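Opinion: A Stop Switch Must Belong to Someone

In December a transfer arm at the Surstead parts facility closed on a tray that was no longer there and continued its cycle for 39 seconds with a bent finger. There were no injuries. The incident report, prepared by Yayra Ankrah, runs to seven pages and gives one sentence to the question this institute considers most important: who was expected to stop it.

The two operators on shift each believed the other held that duty. The integrator, Pokidham, had supplied a written procedure. It named a role, "cell lead," that the site had dropped when it changed its shift pattern. The fault log held 1,101 entries for the month, most of them minor grip warnings, and the one that mattered looked like all the others.

It is our view that the response so far has been too narrow. The finger has been replaced and the grip threshold lowered. Both steps are sound — neither would have shortened the delay. Kofi Yakubu, in his comments on the report, asked that each cell carry the name of a person at the start of every shift, and that grip warnings be sorted by severity before anyone is asked to read them. We support both requests.
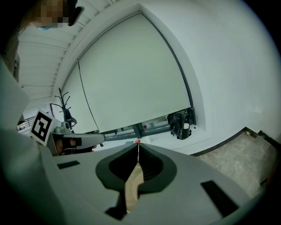

The same standard should apply well before a machine reaches the production floor. Teams that work with grippers by hand, at close range, tend to settle these matters by speaking to one another. Once the work passes to an unattended cell, that habit is lost unless it is written down and kept current. The Amoah line is due to start under the same procedure as Surstead. It should not do so until the missing role has been filled.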